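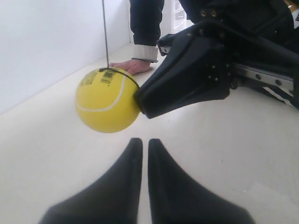 Character designer and story artist, hand-drawn short film
Posted 2022-12-12

Zitimell is looking for a character designer who can also board. The job is on Erkuvum, a hand-drawn short about a family of otters who run a ferry across a flooded valley. The contract starts in March and runs for 30 weeks, with the first 10 spent on design and the rest on storyboards and clean-up notes.

The script is locked and a rough colour script is in place. We have a lead otter we are happy with. The grandmother, the two cousins and the heron who collects the fares still need designing, and the heron has defeated us twice.

You will draw model sheets, expression sheets and turnarounds, and board the two river crossings. You will report to the director and work with three animators at our studio in Sutov. 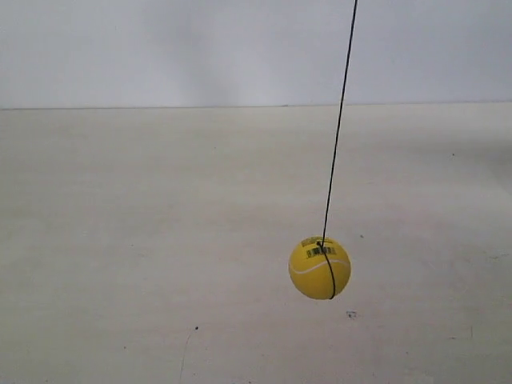
Do I need to have worked on a finished film?
Student films and unfinished personal work are fine, as long as you can show us a character drawn from several angles and in several moods.

We are looking for:
Confident drawing of animals, on paper or tablet
Some experience of boarding a sequence from a script
Drawings that another animator can pick up and use
Willingness to redraw things, sometimes late in the process

Knowledge of lip sync is useful but we can teach it. The otters don't say much.

Pay is 938 euros a week before tax, with paid leave on top. Desk, paper and a pencil test set-up are provided. Two days a week can be worked from home once the design stage is over. 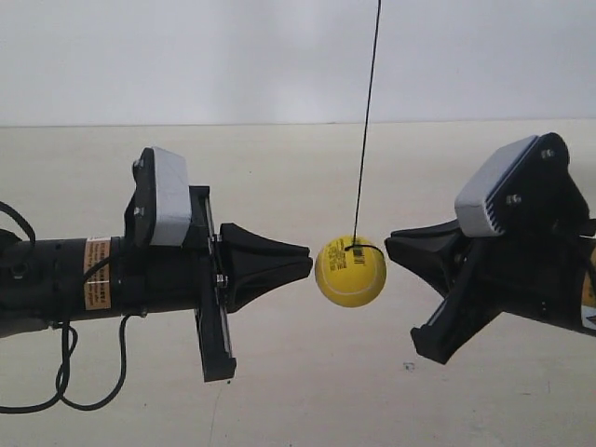

Yellow ball on a string between two black robot arms

How to apply: send a portfolio of no more than 10 pages and a short letter, quoting reference 581. Please include at least one page of rough drawings. Shortlisted applicants will be asked to do a paid one-day test, designing a minor character from a paragraph of script. We keep no rights in test drawings we don't use.

Erkuvum is a co-production with Szűcs, who are handling sound and music. Applications for sound posts should go to them directly.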